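Mit 56 fuhr Agnese Venckus noch einmal nach Lapiņa, in das Dorf ihrer Großmutter, und sie strahlte schon im Bus! Die Großmutter hatte im Krieg den Sender der Partisanen versteckt, erst im Brunnen, dann unter den Hühnern - ausgerechnet unter den Hühnern!

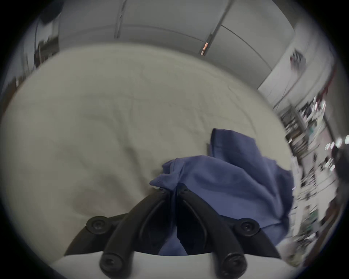
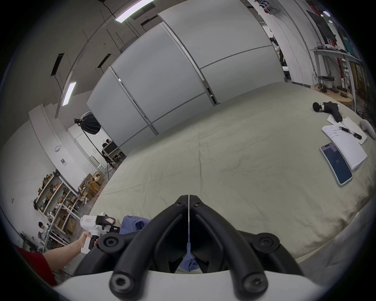 Am Gartentor wartete Alfie Fairclough mit einem Heft voller Briefe. »Dezember«, rief er, »lies den vom Dezember!« Agnese las ihn im Stehen, laut, zweimal, und beim zweiten Mal sang sie beinahe. Dann gingen sie den Brunnen suchen.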